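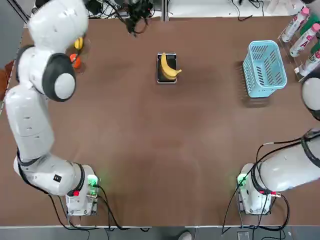
White robot arm at a brown table, with two small pieces of fruit.

Home Features Reviews Workshop Archive

The Long Cable to Kilton

How a small production company learned to carry live video out of an old theater

When Kojo Tsikata took over the video work at the Kilton theater, the signal path was written in pencil on the back of a door. Two cameras at the rear of the hall, one at the side of the stage, and a single coaxial cable going down through the floor to a room that was once used for coats. In that room stood the switcher, a monitor with a green tint, and a chair.

"I liked the door," he says. "I did not like the cable."

The cable was 841 feet long if you count all the turns it made, and it was installed for standard definition. At that time nobody had a reason to complain. Then the theater began to stream its concerts, and the picture from the side camera started to drop for a moment each time the heating switched on. Tsikata spent most of one winter looking for the fault. He changed connectors, he changed the camera, he put a reclocking amplifier halfway along the run, in a cupboard that he could reach only by lying on his back.

It was Luminița Tănase who told him to stop. She is a broadcast engineer who worked for many years in outside broadcast trucks, and now she designs small installations under the name Korletey. Her advice was to leave the copper for the intercom and pull fiber for everything else.

The system they chose has converters from Velter at the camera end and a rack receiver from Natex in the coat room. Tănase had used both before, though never together, and the first evening was not a happy one. The receiver locked to the picture but lost two of the audio channels. They found that the converter placed embedded audio in a different group than the receiver expected. It is a setting in a menu, three levels down, and the manual mentions it in a footnote.

After this the work went faster. The fiber follows the old cable for a part of the way and then goes over the ceiling, where the distance is only 445 feet. Tănase insisted on spare strands, and she also insisted that each end be labeled before it was pulled. Tsikata admits that he would have labeled them later, which in his case often means the following year.

What changed in the daily work is mostly small. The cameras now receive tally and return video on the same fiber, so the operators can see when they are on air without listening for it. Color matching takes a few minutes before the doors open. The delay through the whole chain is low enough that the screen in the lobby does not annoy the latecomers who hear the music through the wall.

Not everything is solved. The converters have fans, and in a quiet piece for strings the one near the stage can be heard from the first row. Tsikata has put it in a box lined with felt and checks its temperature in the interval. Tănase does not like the box, and she has asked him to move the converter behind the curtain before the season opens in March.

Last season they streamed 21 concerts. The old cable is still in the floor, and the intercom on it works well. The door with the pencil drawing has been painted, but Tsikata made a copy of the drawing first, and it hangs now inside the rack, beside the new one.

Last updated: March

Contact the editors | Copyright, all rights reserved | Back to top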